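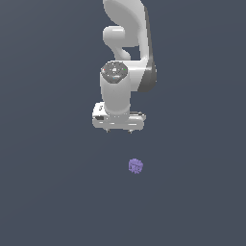 Threads > Pastimes > Jigsaws > Unrolled

21 April 2022

A thread on buying jigsaws from the thrift store in Clirville, a hobby I recommend to anyone who finds gambling too straightforward.

The first thing to learn is the tape. One strip along each side means the last owner was a decent person. Tape all the way round, twice, with an elastic band on top, means the last owner was a decent person with a cat.

"COMPLETE" written on the lid in ballpoint is a good sign. "Complete I think" is a better one, as it suggests somebody did the puzzle and had a normal life while doing it. "1 missing (sky)" is the gold standard. I'd buy a car from that person.

No note at all and you're on your own.

My current one is a Posetti, from the years when they still made the good thick ones in the flat green boxes. The picture is the harbour at Altamard. Grey sea, grey harbour wall, grey sky, one red boat. I did the boat in four minutes. That was in the first week.

A word on Posetti grey. They had one grey and they were proud of it. Water is told apart from stone by which way the cardboard grain runs on the back, so I've now spent more evenings looking at the backs of the pieces than at Altamard.

My sister asked if I'd considered doing it upside down, to save turning them over. I have considered it.

Sorting. The orthodox position is edges first. I've got no quarrel with it but I don't think people should be so smug. I sort by shape now: two knobs, three knobs, and the little goblin ones with a knob at the corner that look like they were cut at the end of a shift.

Muffin tins are better than bowls. Bowls let you think you've sorted something when you've only moved the pile. The catch with the muffin tins is you can't have muffins until May.

Price has no relation to anything. I've paid 2 dollars for a gorgeous old one of a fishmonger's window, every fish different, and 14 for a basket of kittens with a chewed corner. The chewed corner was not disclosed.

Fourie puzzles: avoid. The pieces are so loose you can put almost any of them anywhere. I finished a Fourie windmill last winter and was quite pleased until I noticed the windmill had a door in the roof. It had to come apart again. I'm still not sure which door was the right one.

Small puzzles are underrated. A box of 100 pieces and a cup of tea is a whole evening for someone who's been at work all day. The lid says ages six and up, and I'm up.

Anyone who tells you the picture doesn't matter hasn't done a bowl of jelly beans. I got as far as the rim of the bowl and took it back to the store. I taped it. I wrote "Fine" on the lid. I'm not proud.

On missing pieces: check the hoover, check your cuffs, check the underside of your forearm if it's a warm night. Then check the box again, under the flap. If it's still missing, leave it a week before you accuse a member of the household. I waited a day and had to buy dinner.

(It was in my slipper.)

Status of the harbour: all edges in, red boat in, the stone steps mostly in, and over 400 pieces of what is either sea or sky sitting in the muffin tins. The cardboard grain says sea. I have my doubts about the cardboard grain.

There was no note on the lid, by the way. Two strips of tape per side. I've been trying not to read anything into that.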